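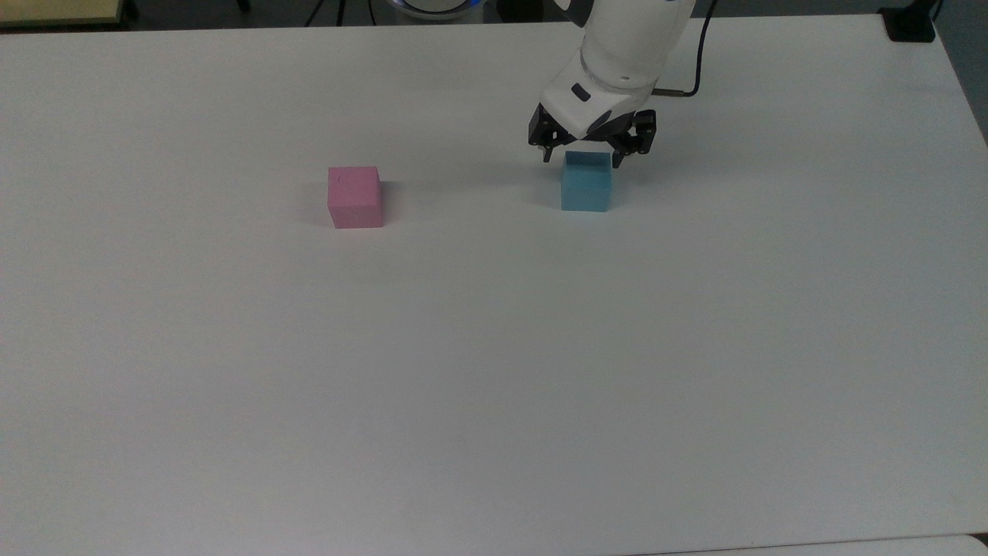 Two cubes on a white tabletop, one pink and one light blue.

Viltel to replace guyed towers with winch-up models, eventually

Regional radio operator Viltel has confirmed it will retire its old guyed towers in the Bamora district and put up tilting lattice ones in their place, a programme first promised in February and announced with fresh enthusiasm on 8/16/21.

The new towers come from Lundex, which won the tender against one other bidder that had misread the closing date. Each one hinges at the base and is lowered by a hand winch, so an antenna can be swapped by somebody standing on the grass. Under the present arrangement a licensed climber drives out from the coast, looks at the wind, and drives home again.

"We paid for 3 visits to change one dipole," said Valentyna Zinchenko, Viltel's field engineering manager. "The dipole was fine. It was the connector."

The first site is Shevchuk hill, where the existing tower has carried the fire service repeater, a weather station and a floodlight whose owner has never been traced. The floodlight will be transferred to the new tower. Viltel says it still works and it would seem rude to leave it behind.

Lundex quotes a galvanized steel section weight of 100 kilograms and a price of $1,590 for the winch and hinge kit, concrete excluded. Concrete has so far been the difficulty. The first footing at Shevchuk was poured with the hinge bolts facing the access track, which would have laid the tower neatly across the only gate. A second footing has been poured beside it. The first is to become a place to put the toolbox.

Emmett Pettigrew, who grazes cattle on the hill and signed the access agreement, said he had no objection to the tower and a number of objections to the paperwork. His annual rent for the site is $2,928, a figure he believes was reached by someone leaning on a calculator. He has asked that the winch handle be removed when crews leave, as the cows rub against anything that sticks out.

Viltel has agreed to the handle and is considering a fence. Listeners to the community band may notice short outages while the feeders are moved across. Regular listeners are used to these and may not.

A schedule for the other sites will be released once Shevchuk is standing, or lying down, as required.

Contact the newsroom | Copyright, all rights reserved | Back to top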